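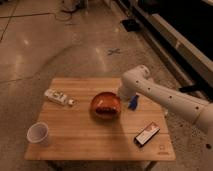 Ticket 3540: Contact stop during bowl pick, tool height low

Support > Brokbridge cell > Motion faults > 3540

Status: Resolved, one follow-up open
Reported by: Yhon Tello
Assigned to: Ritu Bhatt
Severity: Medium (unexpected contact, no injury, no hardware damage found)

Summary
Arm goes into a protective stop while descending into the bowl on the tabletop task. Operator reports that the gripper presses on the inside of the bowl before the fingers close. Picks from the open tabletop finish without a stop. Fault first logged on run 32, Sunday shift.

Controller message: "Contact force limit exceeded, Z axis." Limit is set to 35 N.

Log

Yhon Tello
Run 32 stopped on the way down into the bowl. I cleared the stop, backed the arm out in manual at reduced speed and restarted. Stopped again at the same height. Moved the bowl toward the back of the table and tried once more, same result. Cell is in manual and tagged out of automatic until someone looks at it. Did not change the force limit.

Ritu Bhatt
Please leave the limit where it is. Send the run log, the active tool file and the name of the pick program. Also confirm whether the gripper fingers have been off the arm recently.

Yhon Tello
Log and tool file attached. Program is Gillies bowl pick, unmodified. Fingers were changed before the Sunday shift. Old set was worn at the tips. Percy Taipe did the swap, and I have asked him which set went on.

Percy Taipe
Fitted the Hornell long set. The short set was out of stock. Torqued the screws and ran the open/close check, which passed. I did not touch the tool file.

Ritu Bhatt
The tool file still has the short set selected. The long fingers add 5 mm, so every commanded height puts the tip 5 mm lower than the program expects. On the flat tabletop the approach clearance absorbs the error. In the bowl there is less margin and the tip meets the bottom during descent.

Steps, in this order:

1. Keep the cell in manual. Move the arm clear of the table.
2. Load the Hornell long tool file. Do not edit the short one.
3. Re-run the four-point tip calibration. Reject the result if the residual is flagged yellow or red.
4. Restart the controller. The old tool stays cached until restart.
5. Jog to the bowl approach point and step down at minimum speed with a hand on the enabling switch.
6. If the tip touches early, release the switch and stop there. Post the Z value.

Yhon Tello
Steps 1 to 4 done. Calibration residual green on the second try. The first was yellow, I had a loose reference pin. Step 5 done, no early contact. Going on to the full task with the other items left on the table.
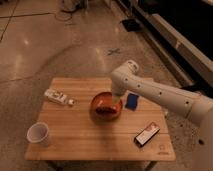
Gripper tip in the bowl, blue item to the right of it on the tabletop.

Yhon Tello
Full task completed in automatic at reduced speed, then at normal speed. No contact stop on either. Force trace attached, peak on the bowl descent is well under the limit.

Ritu Bhatt
Trace looks normal. Check the inside of the fingertips for chips before the next shift, then release the cell.

Wálter Escobar
Fingertips inspected under the lamp, no chips or cracks. Tag removed. Cell released to automatic.

Root cause
Tool file not updated after finger change. The open/close check does not compare finger length with the active file.

Corrective action
Tool file selection added to the finger change sheet, with a second signature. Tip calibration is now required after any finger change, including like for like.

Follow-up
Tarmo Avotiņš to ask Brukholm whether the controller can block automatic mode until calibration is confirmed after a tool swap. Open, waiting on vendor.

2 watchers | 5 comments marked helpful | 0 shares

Contact cell support | © Brokbridge | Back to top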